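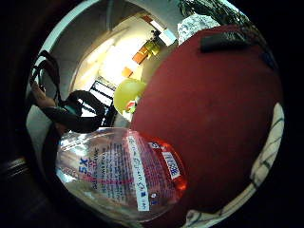
Farzana Dewan learned to mend sweaters from a library book with half its pages missing. "The chapter on elbows was gone," she says, "so for two years I only fixed cuffs!"

She fixes everything now. Her repair table at the Hullau community hall opened in May with eight chairs, and people were sitting on the radiator by the second evening. They bring moth-eaten cardigans, socks, a christening blanket, once a hammock. She loves the hammock story and tells it with both hands.

"It was cotton cord, completely chewed through at one end, and the man wanted it back by his daughter's birthday. I'd never touched a hammock in my life. I said yes before I'd even unrolled it."

What she likes best is a darn you can see. She'll put mustard yarn on a navy sleeve and be thrilled with it, and she gets a little fierce about people who apologize for their holes. "You wore it! That's what it's for."

Her partner in the project, Triin Baranauskienė, is the invisible-mending one. She works under a lamp with thread pulled from the garment's own seam, and a small tear in a wool coat can take her a whole evening. The two of them disagree about nearly every piece that comes in, and it's great fun to listen to.

"Farzana would put an orange star on a wedding suit," Baranauskienė says. Dewan says she has been asked to, and that it was green.

Beginners start with a flat swatch and a blunt needle. Dewan has them weave over a 30-stitch square, unpick it, and go again with a thicker yarn. She warns them off pulling tight — the patch puckers the first time it's washed — and tells them to leave small loops at each turn so the wool has room to shrink.

Since opening, the table has sent 104 pieces home mended. There's a shelf for the ones waiting on matching yarn, and Dewan checks it whenever somebody donates a bag of odds and ends.

Next she wants to try gloves. "Fingers are awful," she says happily. "I can't wait."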